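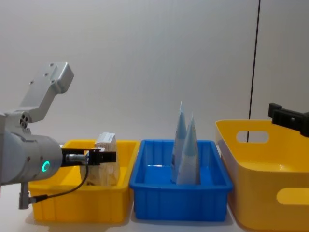

From: Ľubica Paulík
To: cell-planning list
Date: 2024-04-29
Subject: Re: Gripper spares and bins, second half budget

On the spares line in the Skonholm request:

> The draft has 8 finger sets for the two arms. Do we need that many
> before October? Brista quotes a lead time of 30 days, so I would
> rather order four now and put the rest into bins. Also, can the
> bins be whatever the store has? They only hold pouches.
> - Hughes

Keep the 8. Wear on the fingers depends on the pouch film, and we have no hours yet on the crinkled type. A lead time of 30 days means one bad batch stops an arm for a month. Four sets leaves no margin once both arms run full shifts.

On bins, no. The pick heights are taught against the rim, and the pouches have to stand upright. A deeper basket is fine for drop-off but not as a source, as the gripper body needs clearance over the wall. Please fix one part number per position and buy 9 of each.

Two items missing from the draft:

Gripper cables with the right-angle connector. The cable hangs in a loop under the arm and will be the next thing to snag. Clumanent sells them singly. I want 11.

Bench time for re-teaching after each finger change. It is labor, so it goes on the other sheet - but it has to be approved with this one.

I can send the revised sheet once Hughes confirms the bin part numbers.

Ľubica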